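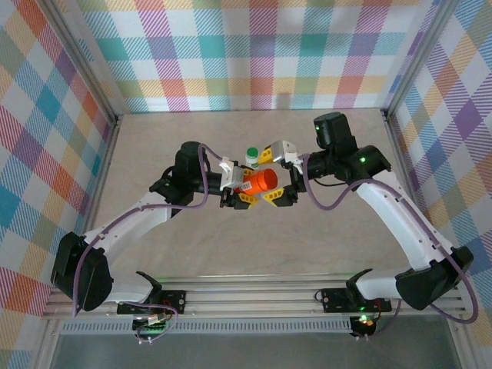 El kit de dos brazos de Rorkero cuesta 3919 euros y se vende como si fuera un electrodoméstico. No lo es. Hay que montarlo, calibrarlo y aprender a manejarlo, y a mí me llevó 2 fines de semana.

Dicho esto, me parece una compra razonable para un taller o un instituto. El de Drukis sale más barato, pero trae un solo brazo, y sujetar un frasco mientras se trabaja con otro pide dos. Lo que no defiendo es el soporte técnico – 165 euros al año por contestar correos.

Comentarios

brazo66: El soporte de Nyberg es gratis y responden.

marisa_t: ¿Vale para principiantes?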